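Myrto Kokkinos has been driving a minicab in Clullport for long enough to remember when the office was a hatch beside the chip shop and the dispatcher had a cold sore and a biro. Now the office is an app called Ploline, and the council would like a word with it.

"They want us all to sit a local knowledge test," she says, stirring a coffee she has already stirred. "I've lived here since I was nine. I could tell them which kerbs have been hit and by whom."

The test is one part of the new licensing rules, which were passed in December and come into force in the spring. Drivers will also need a medical, a dashboard sign and a safeguarding course. The fee for the lot is £217, payable whether or not you pass. Ploline, which handles most of the bookings in town, has said it may "review its presence" if the rules stand. Kokkinos has read that letter several times and enjoys it a little more each time.

"Review its presence. It hasn't got a presence. It's got a phone number in another country and a sticker on my back window."
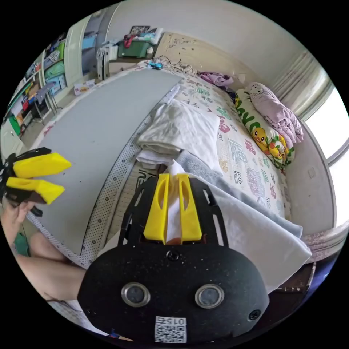
She isn't against the rules, mostly. The medical she thinks is sensible, having once been overtaken on the harbour road by a colleague who was, by his own cheerful account, waiting for a cataract operation. The sign she can live with. What bothers her is the timetable. There are 1,074 licensed drivers in the district and the council has room to test 40 of them a week.

"I did that on the back of a receipt," she says. "You don't need to be Einstein. Half of us will be sitting at home in July with a very clean car."

Panagiotis Petridis, who sits on the licensing panel and agreed to talk on the condition that we did it before his bus, accepts the sum but not the conclusion. "There'll be temporary permits," he says. "We've been clear about that." Asked where they have been clear about it, he thinks for a while and says it was in an appendix.
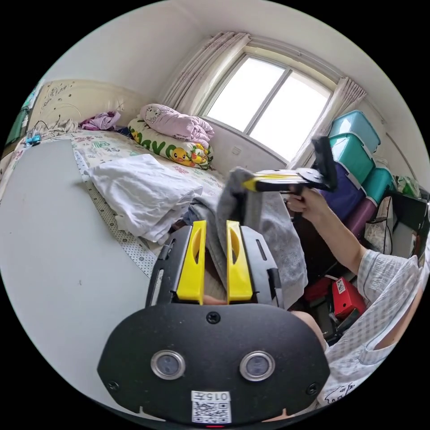
Petridis is a patient man and has clearly had this conversation in supermarkets. He points out that the council received 1,537 replies to its consultation, and that most of them were in favour of stricter checks. He also concedes that a fair number were about the one-way system, which was not in the consultation, and that one was a recipe.

"People were tired of not knowing who was turning up at their door," he says. "You'd book one driver and get his cousin. The cousin was usually very nice. That's not really the point."

Kokkinos, when this is put to her, laughs for some time. She knows the cousin.

The firm that stands to gain if Ploline goes is Bestetti, which runs a small fleet from behind the station and still answers the phone with its own name, shouted. It has backed the rules from the start. Kokkinos worked there for a few years and left over a disagreement about a radio.
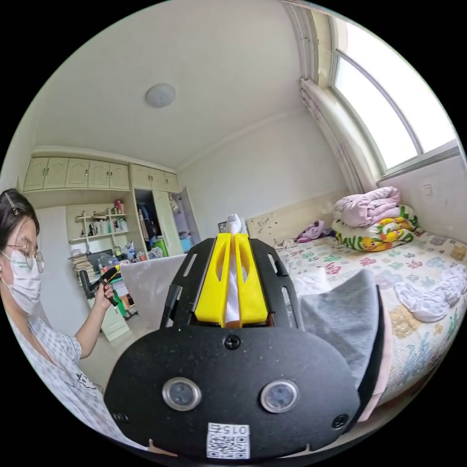
"They'll put the fares up before the app's out of the car park," she says. "I don't blame them. I'd do it."

Would she go back? She looks out at the rank, where three cars are waiting for a train that has been delayed since lunch. "If they've replaced the radio."

There is talk of a third way. A group of drivers has been meeting above the Panagiotou bakery to discuss setting up an app of their own, owned by the people who drive for it. So far they have agreed on a colour. Kokkinos has been twice and says the pastries are good and the software is a spreadsheet. 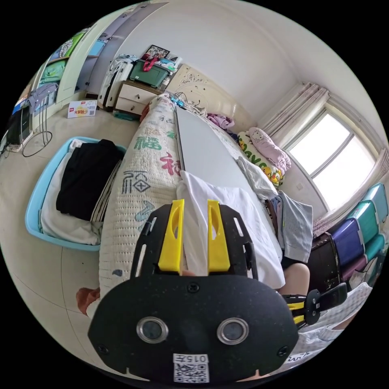 Petridis is warmer about the idea than she is. He says the council would "look kindly" on a local operator, though he can't say what kindness would amount to in pounds. Then his bus comes, four minutes early, and he leaves half a sentence about wheelchair access on the table.

Kokkinos has booked her test. The confirmation email gave her a slot at 8.15 in the morning and the address of a building the council moved out of two years ago. She knew where to go, she says, and supposes that may have been the first question.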